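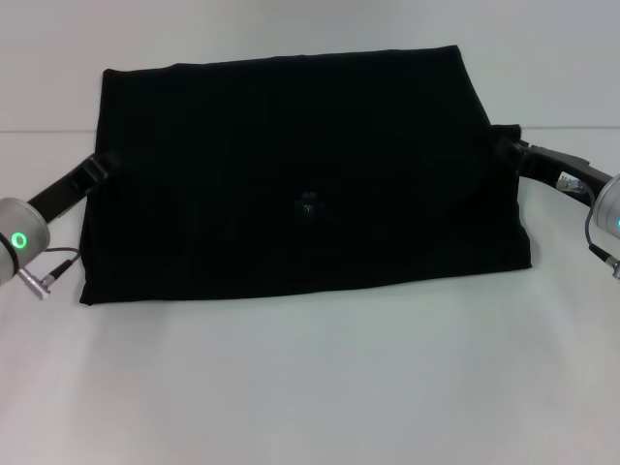 4.3 Checking the grip on both sides

Do this check after every change of the finger pads, and also after 1000 folding cycles.

1. Clear the table and lay the black test cloth flat in the middle.
2. Open program 149 on the Kaneko panel and choose Slow.
3. Let both arms close on the cloth. Wait until the ring light on each wrist is green.
4. Press Hold. Look at the fabric between the fingers – it must not slide when you pull it lightly by hand.
5. If it slides, raise the grip force by 2 steps and start again from step 1.

Note: Black cloth hides its wrinkles. Smooth it with the flat hand before step 3.

CAUTION: Keep the gripper cables free below the wrists. Do not tie them to the arm.

If error 2567 comes back after a restart, stop the cell and call Ulla Sandberg at Climside, Pukholm workshop.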